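3 Wallpaper and the sense of room size

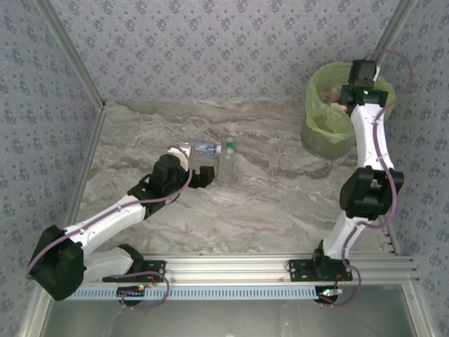 Figure 1. Pale blue-gray paper with a small repeating floral cluster, on three walls around a marble-patterned top.

3.1 Why small repeats deserve a second look

Small floral papers have had a rough time in the literature on domestic interiors. Large damasks and scenic papers get the catalogs and the museum shows, while the modest sprig or cluster is usually dismissed in a sentence as "background." We think this is a real loss! The small repeat was the paper most people lived with, and it does some very interesting things to the way a room is judged. This section reports what we found when we asked residents of Pukadville and the neighboring town of Atitz to talk about the papered rooms they knew best, and then to estimate the dimensions of those rooms from memory.

We began with a simple hunch taken from older decorating manuals, which repeat (with great confidence and very little evidence) that a small pattern makes a small room look larger. A few of the manuals say the opposite on the very next page. What we wanted to know was whether people who had spent years inside these rooms remembered them as bigger or smaller than they were, and whether the ground color of the paper had any part in it. Ground color turned out to matter a great deal more than we expected, and we come back to it in 3.3.

3.2 Households and method

We visited 105 households between the first and second rounds of the Stougaard housing survey, which had already recorded room dimensions for every address on our list. That was a wonderful piece of luck, as it spared us the job of measuring and spared residents the sight of us crawling behind their sofas. Of these households, 93 had at least one room with a patterned paper on three or more walls. The remaining homes were kept in as a comparison group, though we use them sparingly because most had been painted within the last few years and residents were still comparing the new walls with the old.

Each visit lasted over 52 minutes and took place in a room other than the one under discussion. Residents were asked to describe the paper first, in their own words, and only then to estimate the length and width of the room. We tried the reverse order in early pilot visits in July and found that once people had committed to a number they became rather guarded and stopped talking about the pattern at all. Describing first made for much livelier conversations. People remembered where the seams failed to match, which strip had been hung upside down, and how many rolls were left in the attic afterward.

Descriptions were sorted by scale of motif, spacing, contrast with the ground, and ground color. Scale was judged against sample cards made up by Workstead, whose pattern library goes back far enough to cover nearly everything we came across. Where a resident's account fell between two cards we took the smaller one. Six accounts could not be matched to any card and are left out of the comparisons below, although they include some of the most charming descriptions in the whole set (one resident spoke of "little gray thistles that looked like beetles at night").

3.3 Pattern, ground and remembered size

Motif size alone told us very little. Residents with small, closely spaced motifs overestimated and underestimated their rooms in much the same measure as residents with large ones. What separated the groups was the relation between motif and ground. Where a small motif sat on a pale, cool ground and was darker than that ground without being black, rooms were remembered as longer than they were. Where the same kind of motif sat on a warm or strongly colored ground, the effect faded, and in dark hallways it ran the other way.

Corners were the second surprise. Many residents said that the pattern "went around" the corner, and these people tended to be the ones who gave generous estimates. Those who recalled a bead, a strip of molding or some other break at the corner gave tighter figures, and often described the room one wall at a time. We find this delightful, and a little awkward for the manuals, which discuss pattern at length and almost never mention corners. A later study could look at it properly with rooms that share a paper and differ only in how the joins are finished.

Horizontal surfaces mattered too, in a quieter way. In kitchens and washrooms with a stone-look top or floor, residents often recalled the counter before the walls and used it as a kind of ruler: so many steps along the counter, so many past the door. Their estimates were steadier as a group, though no closer to the survey dimensions.

3.4 Limits

Memory is a slippery thing to work with, and our residents were remembering rooms they liked enough to discuss with strangers. Rooms papered by a previous owner and stripped within a year hardly appear. Light is the other gap. Atitz sits on the north side of the valley and its front rooms are dim for much of the winter, so a cool ground there may be doing different work than it does in Pukadville. We noted window direction but did not control for it.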